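Packing and table staff wanted, Vurinside – April start

Small outfit, big order, not enough hands. We make up travel and wash kits for hotels and gyms and need 5 more people on the tables till the end of the season. Could be you.

The job

Kits come to you in parts. You check the parts, fill the pouch, close it, wipe it, put it in the tray. Then the next one. Target is 219 pouches a shift once you're up to speed and no one will shout at you in week one. Biggest order on the books is 2000 for Hellport, then a smaller one for Cirkora, 559, fiddlier, more bits in each.

You'd be on your feet or on a high stool, your choice. Stools are not great. We've asked for new ones.

Checking is half of it. Clear plastic shows everything – fingerprints, fluff, a hair, a cap that's not on straight. Look at the corners and the edging first, thats where the trouble is. Anything split or badly scuffed goes in the reject tub, don't try and rescue it. Creases are fine, they come out of the box creased.
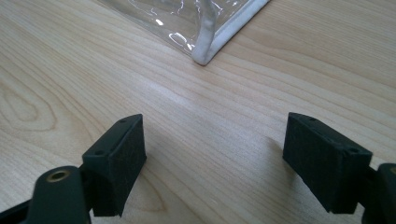

Clear pouch with white piped edge, on one of the pale wood tables.

Please keep the tables clear. No drinks on them, no phones, no rings that scratch. Drinks go on the shelf by the door. Tables get wiped down with a damp cloth at the start and again before you go, with the grain, no spray.

Hours

Early: 7am to 12.30. Late: 1pm to 6.30. Say which you want when you write, or both if you don't mind. Lates are easier to get at the moment. Swaps are OK if you sort it between you and tell Yaqin before the shift not after.

Paid weekly. Rate is on the form we send back, same for everyone on the tables, bit more if you end up doing the final check. Half hour break, paid. Kettle, microwave, fridge (label your stuff).

Who we want

Tidy, steady, turns up. Good eyesight or glasses you will really wear. Hands OK with small caps and stiff zips for hours at a time – it does get to your thumbs. No experience needed, though if you've done packing, sewing, kitchen prep, anything like that, put it down, it helps.

Lifting is light. Full trays get moved by trolley. If you need to sit the whole shift that's fine, just let us know so we put you at the right table.

Not for you if you want music in headphones, we need you to hear people. Radio is on. Choice of station is an ongoing row.

Getting here

We're in the back half of the old Texier building, side entrance, green bell. Bus stops at the end of the road. Some parking but it fills up by 7 so don't rely on it.

How to apply

Few lines by email to Yufang Ren, address is on the contact page. Name, phone number, early or late, when you can start. No CV, no covering letter. We'll ring you and get you in for an hour's paid try-out at the tables, bring flat shoes and tie long hair back.

Try-outs are running now and we fill places as we go, so sooner is better. If you applied last year and didnt hear back, sorry, please try again. Questions about shifts to Yaqin Guo, everything else to Yufang.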